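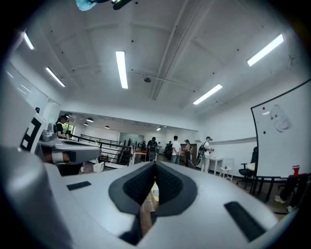 15th October

Shot chart day. Finally got the Binlow game into the tracker and spent most of the morning cleaning it, so this is going to be long and a bit scattered, sorry to whoever reads it after me.

Quick recap for anyone catching up: we've got every Altum league game since April charted by hand, one row per shot, and I'm trying to work out whether the corner three numbers are telling us anything or whether I've been fooling myself for a month. With the Binlow game in we're at 1029 shots. I said I wouldn't look at any splits until we passed a thousand and I very nearly kept to that (I peeked once, at the free throws, doesn't count).

First problem. The Binlow scorer's sheet and our chart don't agree on the third quarter. Their sheet has Matei up by four going into the fourth, ours has them up by two. Went back through the video twice. It's the long two from the left wing with just under a minute left in the quarter – we've got it as a miss and a putback, they've got it as a made basket and then another basket. I watched it maybe ten times and the ball never goes through the first time, but the scoreboard in the gym clearly says what it says. I've put the shot in as a miss with a flag on it and the final score in as official. So our points for that game won't add up to the box score. Do not "fix" this! I know it looks wrong.

Second problem, my own fault. I'd been logging anything with a toe near the line in the corner as a corner three and anything above the break as a wing three, but where exactly the corner stops was living in my head. Went back over all the corner rows, 203 of them, and checked each one against the hash mark. 18 moved out to the wing. Most of those were from the first few games, which figures, I was charting from up in the stands back then and the angle is awful. After the move the corner percentage dropped a bit and the wing one barely budged. Annoying, because the big corner number was the thing I was excited about.

The rule from now on: both feet below the hash, it's a corner. One foot above, it's a wing. If you can't tell, it's a wing. Please don't invent a third category, we tried that with "slot" and it was a mess.

Then the fun part. Sânziana Ardeleanu came by after lunch with her rebound sheets, which she's been keeping separately on paper (lovely handwriting, no column headings whatsoever). We sat down and matched her rebounds to my misses for the two Dergate games. The hope was to see whether misses from the corner come off long to the far side, like every coach says they do. For those two games, yes, mostly. More than half went to the opposite side. But there's a pile of them that came straight back off the front rim and I'd have expected fewer. She thinks tired legs, as a lot of them are fourth quarter. I think it might just be one guy – the Dergate backup guard shoots everything flat. Took him out and the pile shrinks, though it doesn't go away. Two games is nothing, anyway. I'm writing it down so we remember what we guessed before the rest of the sheets are in.

What I need from her sheets to do the rest:
- quarter and clock for every rebound, even if it's only to the nearest ten seconds
- which side, as seen facing the basket (she was doing it facing the benches, so half of them needed flipping)
- tips out. She's been counting a tip as a rebound for whoever ended up with it, I've been counting it for the team only

We agreed on her way for tips. Mine was probably closer to the rulebook but hers is easier to chart live, and we're going to be live for the rest of the season.

Small stuff:

The clock column came in as text again. Every time. If you import a game and the quarters sort in a funny order, that's why, just set the column before you paste.

Matei have two players wearing 8 in the preseason games, home and away shirts from different years I think. I've split them as 8a and 8b. From the league opener on it's only one of them, so 8 means 8a.

Heaves at the end of a quarter: I'd been leaving them in. They're still in, but there's a column now so you can drop them with one click. They hurt the wing number more than I thought they would.

Tried drawing the chart with hexagons like the fancy ones. Looks great, says nothing, half the hexagons have a single shot in them. Going back to the plain seven zones. I'd cut it down to five if I thought the coaches would let me.

Did a rough first pass on the thing I promised back when we had 800 shots, which was early versus late in the possession. I won't put numbers here as the shot clock isn't visible on half the video and I was counting in my head, but late ones are worse, everywhere, and a lot worse off the dribble. No surprise there. What I did not expect is that Binlow's late ones are hardly worse at all. They run the same little handoff at the top when things break down and they seem to get something decent out of it nearly every time. Want to clip all of those and send them over to the coaches before we play them again.

To do next:
- chase Dergate for the video of the away game, the copy we have stops at halftime
- redo the corner check on the preseason games with the new rule
- headings for Sânziana's sheets, I'll print a stack
- ask somebody who refs about that third quarter basket, it's still bugging me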